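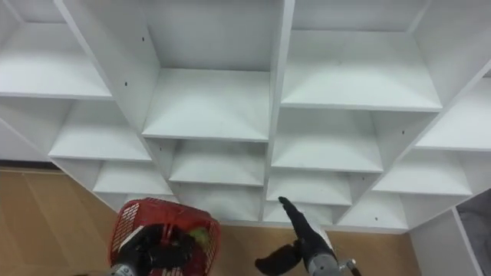 Weißes Regal mit offenen Fächern

Elari Innenausbau sucht für den Standort Wirngate eine Monteurin oder einen Monteur für Wandverkleidungen und Einbauküchen, 40 Stunden pro Woche, unbefristet.

Sie messen beim Kunden auf, bauen ein und übernehmen kleinere Reparaturen. Eine Ausbildung als Tischler/in und Führerschein Klasse B setzen wir voraus. 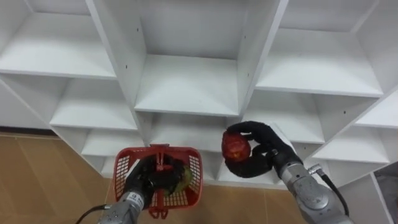

Das Einstiegsgehalt liegt bei 3.200 Euro brutto im Monat. Nach der Probezeit zahlen wir einmalig 1.000 Euro. Fahrten nach Radville gelten als Arbeitszeit.

Bewerbungen bis 11.01.2025 an Parveen Karunaratne, Personalbüro.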